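The first time I saw Gwilliam play, there were 23 people in the room, and I am including the bar staff and the guy doing sound. I know the number because it was printed on the till report they taped up by the door at the end of the night. Last month I saw the same act in a hall that was sold out, with a line down the block before doors.

I've been meaning to write about that show, and about the new record, for a few weeks. I kept putting it off, mostly work.

For anyone who doesn't know the music, Gwilliam makes slow electronic stuff with a lot of tape hiss and a lot of space in it. It gets filed under ambient, but there are drums on most of the tracks and they are often louder than you expect. The early releases were all on Marnon, a small label that put out cassettes in runs of 100. I have two of them. One plays fine. The other has a dropout in the middle of side B that I now expect to hear even when I'm streaming the track.

The new album is called "1787" and it's the first one on a bigger label. I don't know what the number means. The liner notes don't say, and the one interview I read had more questions about synths than about the title. A friend thinks it's a house number. I like that better than the year.

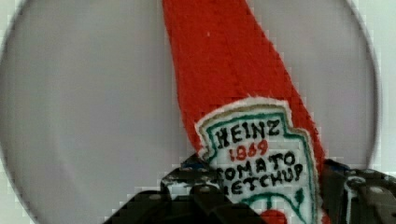

Red fabric ketchup bottle, label side up.

I listened to it on headphones the first few times and thought it was too clean. The hiss is mostly gone. The third track, "Trelleo", has a vocal on it, which is new, and the voice is mixed so far forward that I turned it down. Then I played the whole thing on the living room speakers while I was cooking and liked it a lot more. The low end needs a room. The voice on "Trelleo" sits back where it should, and you can hear a second part under it that I had missed completely.

The second half is stronger than the first. There is a run of three tracks with no gaps, and the tempo drops a little each time until the last one is barely moving. I timed it once, because I thought the final track was the same loop slowed down. It isn't, but the bass line is close.

The show was at the Clideck, which used to be a movie theater. The floor still slopes, so if you're short you can stand at the back and see fine. Sound was good from the middle and muddy by the left wall, same as every time I've been there. The opener played for half an hour to people who were mostly still buying drinks. I would have liked to hear more of that set.

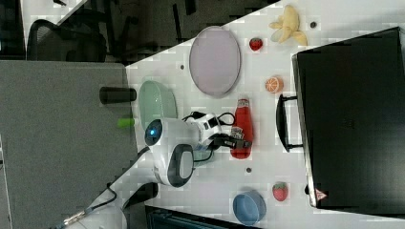 Gwilliam came on a little after nine and played the new album nearly in order. No talking between songs, hardly any lights – one lamp on the table and some blue from the sides. The older shows had a lot of improvising in them, and you could hear mistakes get picked up and turned into the next section. This one was tighter. I missed the loose parts for the first twenty minutes or so and then stopped thinking about it.

The encore was the long piece from the first tape, the one with the dropout on my copy. It was stretched out well past its normal length, with the drums held back until nearly the end. When they came in, the whole floor shook. A man in front of me put his drink down between his feet and just stood there with his eyes shut.

Merch was shirts and vinyl, no cassettes. I asked if there were plans to reissue the Marnon tapes and the person at the table said people ask that every night, and that she didn't know. I bought the record. It's a single LP, so the sides are long and the cut is quiet, and you need to turn it up more than usual. My copy has a slight warp but it tracks all right.

If you're new to this, start with the second half of "1787" and then go back to the early tapes if you can find them. A few have been uploaded by fans, with varying sound. The tour goes on through June, and I'm thinking about driving out for one more date if I can get the time off.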